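The Insole Test

A small lab says its robots learned a fiddly job from a few hours of practice. The number is real. What it means is harder to say.

The figure that got everyone's attention was 72 percent. It sat in the summary of a paper that went online on 2022-01-28, and within a few days it had traveled a good deal farther than the paper had. A pair of robot arms, the summary said, could put a soft insole into a soft shoe 72 percent of the time, having learned the job only from people steering the arms by hand.

I have covered enough of these announcements to have a routine. I skip the summary, skip the introduction, and go to the table at the back where the authors list what they counted as a success. Then I call somebody who has no stake in it.

The group behind the paper is Womdale, a research outfit that splits its time between contract work for shoe and clothing makers and a longer project it calls Luvevness. The idea of Luvevness is simple to state. Factory robots have been good at rigid things for decades. They can put the same bolt in the same hole all day. Give them cloth, foam, fleece or a loose lace and most of them are lost, because the thing in the grip changes shape each time it is touched. Womdale wants to skip the step where an engineer works out a model of all that bending. Instead a person guides the arms through the job many times, cameras near the grippers record what happens, and a learning program is trained to copy the motion from the pictures.

None of that is new, and Yuxi Cui, the paper's lead author, doesn't claim it is. "People have been training robots from demonstrations since before I was in school," she told me. "Our question was how much of the job you can leave messy. Can you leave the laces in? Can you leave the shoe lying any way it likes?"

Leaving it messy is the part of the work I find most interesting, and also the part that got lost on the way to the headlines. In most published tests of this kind the shoe is clamped, or stuffed, or is really just half a shoe. The insole is a stiff sheet of molded foam that holds its shape. Womdale's team used canvas sneakers with the laces in and fleece insoles that flop.

I asked to see the work itself, not the edited video, and I spent two days there looking over shoulders and going through recordings from the cameras on the arms.

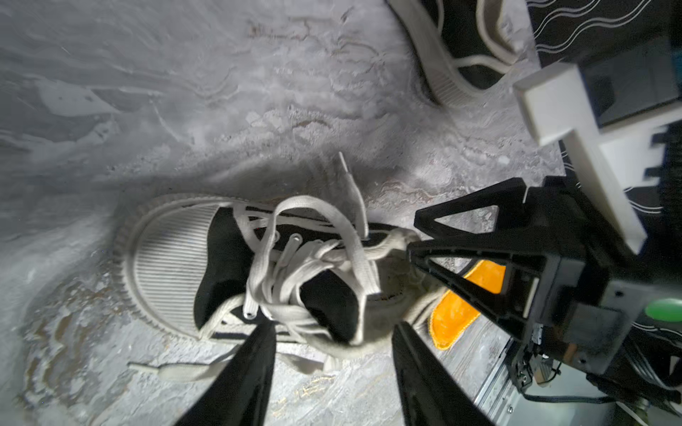
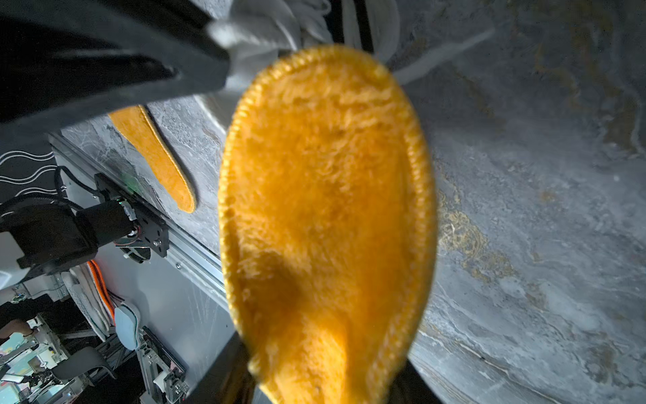
A fleece insole at close range, and a black sneaker on its side with its laces loose.

What the 72 hides

The first thing to know about the 72 percent is that it is an average over four kinds of trial, and the four are not much alike. In the easiest, the shoe starts upright with its opening toward the arms. In the hardest, it starts on its side, turned at random. The paper does give a chart that separates them. It is in the appendix, it is small, and it shows the bars falling steeply from left to right.

Cui doesn't hide from this. She pulled the chart up before I asked. "If you want to say it mostly works when the shoe is upright and mostly doesn't when it isn't, I can't argue," she said. She would have preferred to lead with the chart. The single number was what the project's backers wanted in the summary, and she lost that discussion.

The second thing is the meaning of "put in." A trial passed if the insole was inside the shoe, right side up, with the front end past the laces. It did not have to be flat. It did not have to reach the toe. Delyth Lewis, who spent years fitting insoles by hand on a shoe line and was hired by Womdale to do many of the demonstrations, has a shorter word for several of the passes I watched with her.

"Bunched," she said at one. At the next: "Bunched. That'd come back to me with a sticker on it."

Lewis likes the project more than that makes it sound. She said that in her first month, the arms did nothing she would have called work. They closed on air, or they took the insole by the wrong end and pushed the shoe across the table with it. By July they were picking up the right end more often than not. But she thinks people who have never done the job don't know which part of it is hard. Getting hold of the insole is the easy bit, in her view. The hard bit is the last push, when you can't see your fingers and you smooth the thing down by feel.

The arms have no feel. The grippers report how far apart their fingers are, and that is all the touch they get. Once the insole goes into the shoe, the cameras see mostly the outside of the shoe. Every bit of smoothing has to be done from memory of what the human did at that point. I asked Cui whether a cheap touch sensor would do more than another thousand demonstrations. She said she suspected it would, and that it was a different paper.

Same shoes, same table

My call to somebody with no stake went to Tomos Gough, who runs a small testing shop called Garau that gets hired to repeat other people's robot results. He had read the paper twice. His complaint was about the training set.

"They trained on three pairs of shoes and tested on three pairs of shoes," he said. "It's the same three pairs."

That is correct, and the paper says so, in one sentence. Gough's worry is that a learning program with so little variety to look at may pick up things that have no business mattering, like the pattern of the tabletop or where the shadow of the arm falls at a certain hour. It would look like skill until you moved the table. The only way to find out is to change those things on purpose and run the trials again, and the paper includes just one test of that kind. The team swapped the insoles for a set in a different color. The success rate dropped, though not to nothing.

I think that test deserved more room than it got. A drop tells you color was doing some of the work. The fact that the arms still managed part of the time tells you color wasn't doing all of it. With only eight trials in the new color, neither statement can carry much weight, and I would be wary of anyone who quotes a percentage out of eight.

Caradog Pugh, who built the rig, took the criticism about the table more personally than I expected. He has moved it, he said, several times, for reasons that had nothing to do with science, and the arms coped. Did anyone write down the results? He laughed. They had not.

This happens everywhere, and it bothers me more than the bunched insoles do. Labs run informal checks all the time, remember the ones that went well, and carry the confidence into the next talk they give. I don't doubt Pugh saw what he says he saw. I just can't use it.

What the method does show

After all that, I don't want to leave the impression that there is nothing here. There is one result in the paper I believe, and it's a useful one.

The team compared two ways of gathering demonstrations. In the first, the person steering did the job as cleanly as possible, start to finish. In the second, the person was asked to get into trouble now and then - to grab the insole off center, say, or let it fold - and then recover. The amount of recorded time was the same. The arms trained on the second set did clearly better in every one of the four kinds of trial, and the gap was widest in the hard ones. Same table, same shoes, same lighting for both, so Gough's objection applies equally to each and cancels out of the comparison.

Gough agrees. "If they'd written that paper I'd have nothing to say," he told me. "It would be a smaller paper."

Lewis had a hand in it, as it happens. The early clean demonstrations bored her, and she found that when the arms went wrong they had no idea how to get back, so she started making mistakes for them. Cui noticed the difference in the results before she knew the reason for it. Lewis is thanked at the end of the paper. I think she should have been listed as an author, and I said so to Cui, who went quiet and then said that it had come up.

Who wants this

Jenkins, a maker of work shoes and one of the firms paying for the project, has no plans to put the arms on a line. Nia Wogan, who handles its side of the contract, was blunt about why. A person with practice seats an insole in a few seconds. The arms take close to four minutes when things go well, and a person has to put the shoe back when they don't.

"I'm not buying the robot," Wogan said. "I'm paying to find out how far off it is."

I asked her how far off she thought it was. She said that she used to answer that question with a year, and had stopped.

Womdale is now gathering demonstrations with more kinds of shoes, and Cui says the next round of tests will include pairs the arms have never been trained on. She has promised to publish the breakdown by trial type on the first page. Gough has offered to repeat the tests at Garau, on his own table, with shoes he buys himself. When I last checked, the two of them were still arguing over who would pay for shipping the arms.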